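PRESS RELEASE
For immediate use. Wednesday, May 29, 2019

Plallusska brings the Azar canvas tote to 17 shops
Tan canvas, brown trim, zip top. £16. In shops now, web orders open today

OLTONBERG. Plallusska, the household goods firm, is today putting its Azar tote on general sale. Until now only sold over the counter at our own shop in Oltonberg, and only in small batches. First full run is 3,854 bags. All the same colour, all the same size, no limited editions and no plans for any.

Short version for anyone on deadline: it's a canvas bag with a zip. It goes over the shoulder or in the hand. It's meant for shopping, library books, swimming things, the stuff that has to go back to your mother's house. When it's not out it hangs on a hook or lies flat in a drawer. Price £16 everywhere, shops and web.

Longer version follows. Contact details for samples at the bottom, please read the note on returns before asking.

Why a tote, and why now

The Azar started as something for our own stockroom. Staff were carrying samples to and from the shop in whatever was by the door, mostly old paper carriers, and things were getting crushed. Nadine Saab, who runs design at Plallusska, cut the first one from leftover canvas meant for a bench cover. It was too long and the handles dragged on the stairs. The second was better. The third is more or less what's on sale.

Customers saw them behind the till and wanted one. We sold a handful in April to see what would happen and the shelf was bare by the weekend.

"I wanted a bag that would slump," says Nadine Saab. "Stiff bags look lovely in a shop and then they fall over in the car and everything goes under the seat. Canvas gives a bit. You put it down and it settles round whatever's inside."

She's right about the settling. Put down open, the sides fold in and the top goes where it likes. Some people want a bag that stands to attention. They'll want something else from our range, probably the Jinel crate, see below.

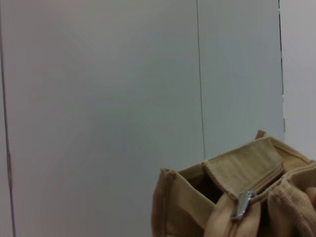

What you get

One main compartment. Zip across the top, silver metal pull, big enough to find with gloves on. Body in tan canvas. Trim in brown, carried down the sides and along the bottom, with the corners rounded off so they don't catch. Brown carrying handles, joined to the bag with wide flat ends near the top. The wide ends are there to spread the weight, the early ones had narrow ends and pulled the canvas out of shape after a week of tins.

No outside pockets. We tried a pocket. It filled up with receipts and the bag leaned.

No lining either. A lining hides crumbs, and with canvas alone you can turn the whole thing inside out and shake it over the bin.

The canvas will crease. It creases when folded, it creases when packed for delivery and it'll arrive with lines in it. A warm iron on the inside takes most of them out, or just use it and they soften.

Colour. Tan only for this run. On a dull day it looks closer to beige, under shop lights it goes yellower. Picture editors please don't correct it to cream, we had a lot of people in April expecting cream.

Packing it: notes from the shop floor

Hala Saliba manages the Oltonberg shop and has packed more of these at the till than anyone. We asked her to write down how she does it for the swing tag. Too long for the tag, so it's going here and on the website.

Open the zip all the way before you start. Sounds daft, but half the trouble people have is trying to post a loaf through a half open zip.

Stand it on a table or counter, not the floor. Hold one side of the opening and pull the other away from you so you can see to the bottom.

Flat heavy things first. Books, a chopping board, a box of washing powder on its side. They give the bag a base.

Tins and jars next, against the long sides. Not in the ends, or it swings when you walk.

Soft things in the gaps. Tea towels, a jumper, bread right at the very top.

Anything that might leak goes in its own bag first. Canvas lets water through, it's not a cool bag and it's not a raincoat.

Fold the end pieces in before you close the zip. If they're sticking up the zip snags on them and then you're stood in the doorway swearing at it.

"People overfill it and then they blame the zip," says Hala Saliba. "If you have to kneel on it, take something out. Buy two. I would say that though, I work here."

Storing it

Empty it first. Properly, keys and all. Lay it on its front on a table, push the ends in, smooth from the bottom up towards the zip so the air comes out, then fold in half once with the handles tucked inside. Goes in a kitchen drawer or stands between the cookbooks. Or by its handles on the back of a door, that's what most of us do.

Don't store it damp. Canvas left wet in a cupboard smells like a tent and getting the smell out is a lot of work.

If you keep several, one inside another works fine up to a point. Hala has six on one hook at home and says the hook is now loose.

Cleaning

Brush off dry dirt before you wet anything. Sponge marks with cool water and a bit of plain soap, working from the outside of the mark inwards so it doesn't spread. Leave it open to dry, upside down if you can, away from the radiator. No bleach, no tumble dryer. The brown trim can bleed a little onto the tan if it's soaked, so please dont soak it.

For a sticky zip, rub a candle end along the teeth and run the pull up and down. Pencil works too but leaves grey on the canvas.

Where it fits in the range

The Azar sits between two things we already sell. The Jinel crate is the stiff one, flat bottom, open top, for the boot of a car or the bottom of a wardrobe. The Jinel pouch is the small one, for chargers and plasters and so on. The pouch fits inside the Azar with plenty of room over. The crate doesn't, obviously, but two filled Azars will stand side by side in a crate and that's how we do market days.

We're asked about a backpack version. Nothing planned. Also asked about printing: shops can order with their own name on from the autumn, minimum quantities to be confirmed, please don't print that we've said a figure because we haven't.

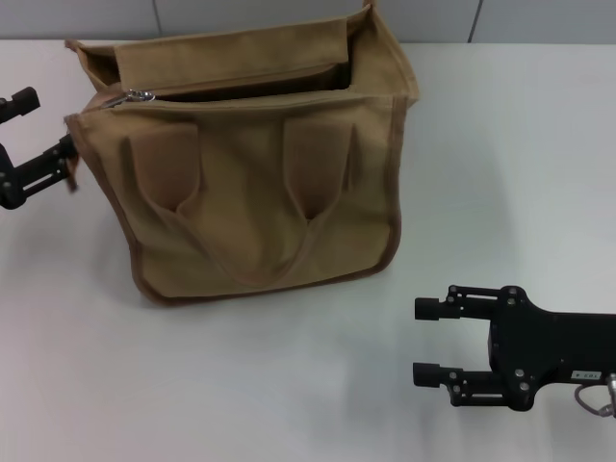
Can the handles be replaced if they wear out?
Bring the bag to the Oltonberg shop and we'll restitch or replace them for the price of the thread and strap. Postal repairs aren't set up yet, we're hoping for later in the year.

Will it go in the washing machine?
We'd rather you didn't. It'll survive a cool wash but it shrinks a bit, and not evenly, so the zip ends up with a wave in it.

Is it big enough for a weekly shop?
For one person, mostly. For a family, no, you'd want two or three. It does a good top-up shop for anybody.

How does it do for travel?
Fine as a second bag on a train or in the car. The zip means things stay put on a luggage rack. We don't sell it as cabin baggage and haven't checked it against any airline's rules, so please measure it yourself before you fly.

Why does it cost more than a cotton shopper?
Heavier cloth, more sewing, a metal zip pull. The trim takes longest, going round the bottom corners is slow work and it gets done again if it puckers. We looked at leaving it off and the corners went first every time.

Stockists

17 shops from today, most of them hardware and kitchen shops with a couple of bookshops. The full list is on the Plallusska website and will be kept up to date as stock moves. If a shop near you has run out, ask them to put your name down, they can reorder weekly and it's quicker than writing to us.

Shops wanting to stock the Azar should ring the Oltonberg shop and ask for Hala. Display: hang it by the handles or lay it on a table with the zip part open so people can see in. Please don't stuff it with tissue till it goes round, it gives the wrong idea of the shape and then customers think theirs is faulty.

Web orders open at noon. Delivery is folded flat, in a paper sleeve, no plastic. Allow a week, possibly a bit more for the first few days as it's a small packing bench and the same people are also running the shop.

Open day

The Oltonberg shop will have bags out on the tables all Saturday for anyone who wants to try one with their own things in it. Bring your shopping. Bring your swimming kit. Hala will be showing the fold, Nadine will be there in the morning only and is happy to talk to press about the cutting and sewing. Tea, and there should be cake if the oven's mended by then.

Notes for editors

The name is Azar, one z, capital A. The firm is Plallusska, double l and double s, please check it, we've been spelt every way there is.

Nadine Saab is head of design. Hala Saliba is shop manager. Both available for interview, phone is better than email this week.

Sample bags can be lent for photography. They're loans and we need them back with the sleeve. If you'd like to keep one, say so when you ask and we'll send an invoice for £16 with it.

Pictures in this release are free to use with any piece about the Azar. Credit Plallusska. Larger versions on reqeust from the shop.

Press contact: Hala Saliba, Plallusska, Oltonberg. Shop hours, closed for lunch.

Ends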